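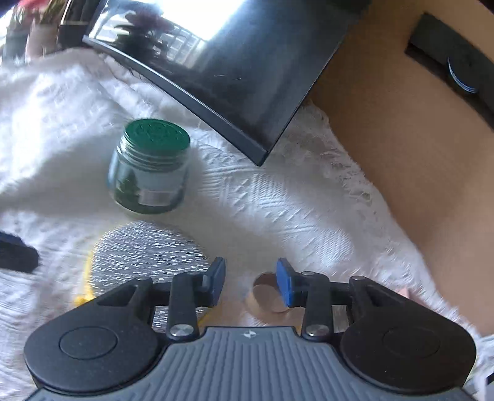 White blanket with a textured, fluffy surface.

Roddale 236 Fleece Throw Blanket
Item group: Bedding / Throws and blankets
Supplier: Steinbach

The Roddale 236 is a high-pile knitted throw for beds, sofas and guest rooms. The pile is 100% polyester on a polyester ground. Both sides carry pile; the face side is longer and is brushed after dyeing. The article replaces the earlier Roddale throw, which had a woven back and a bound edge.

Specifications
Size: 50 x 60 in
Fabric weight: 236 g per square meter
Pile height, face side: 6 mm
Pile height, reverse: 3 mm
Edge: folded hem, single needle, lockstitch
Colors: white, oat, slate
Pack: rolled, paper band, 6 per carton

Size is measured flat and unstretched after the blanket has rested out of its pack for one day. The knit gives more across the width than along the length. A blanket measured straight from the carton will read short.

Care
Machine wash cold on a gentle cycle with similar colors. Use a liquid detergent. Powder can stay in the longer pile and leave it stiff. Do not use bleach or fabric softener. Tumble dry on low and remove while slightly damp, then shake and lay flat. Do not iron. Pile that has been pressed down in storage recovers in the dryer on the no-heat setting, normally in one short cycle.

Some loose fiber comes off in the first washes. Clean the lint filter after each load. White and oat should be washed apart from slate for the first 3 washes.

Changes from the previous article
The hem is now folded in place of the satin binding, which frayed at the corners in commercial laundries. Pile density on the face side is higher. The care label has moved from the long side to the corner and can be cut off without opening the seam. Pattern and grading by Edeltraud Kohlhase.

Ordering
Sold by the piece or by the carton. Carton orders ship from the Flavbridge warehouse. Mixed colors in one carton are not available. Slate is out of stock and is expected again in January. Dye lots can differ slightly in oat; for rooms that need an exact match, order the full quantity at once and write "same lot" in the order notes.

The matching pillow cover, Usomov 50, uses the same face fabric and is listed under Cushions.

Fabric swatches and questions on commercial laundering: Maja Ziółkowski, trade desk.

Data sheet revised November 2021.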